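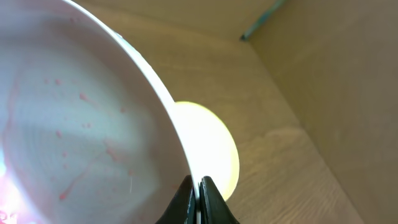

Slide 2. Where the sessions go

Start with the symptom. Clients on Drulirton hold a socket open, the server believes it is closed, and writes go nowhere. No error in either log.

Reproduced on the Bretham test machine by Salma Metwally. Idle for 16 minutes, then send one byte. The byte is accepted locally and never acknowledged.

Slide 3. Cause

The keepalive timer is set at connect time and copied into the session struct. On resume, Vistent restores the struct but not the socket option. The value looks right in the debugger — the kernel has the default.

Show the two traces side by side. Pause here, people will want to read them.

Slide 4. Patch

Set the option again after resume, before the queue is flushed. Three lines plus a test. Order matters: flushing first brings the hang back on slow links.

Credit Ramiro Arrieta for the review.

Slide 5. Open items

Proxy mode still untested. Backport to the 8 branch planned for November — ask Vibeke Skov if anyone needs it sooner. Take questions, then hand over to Chinyere Osagie.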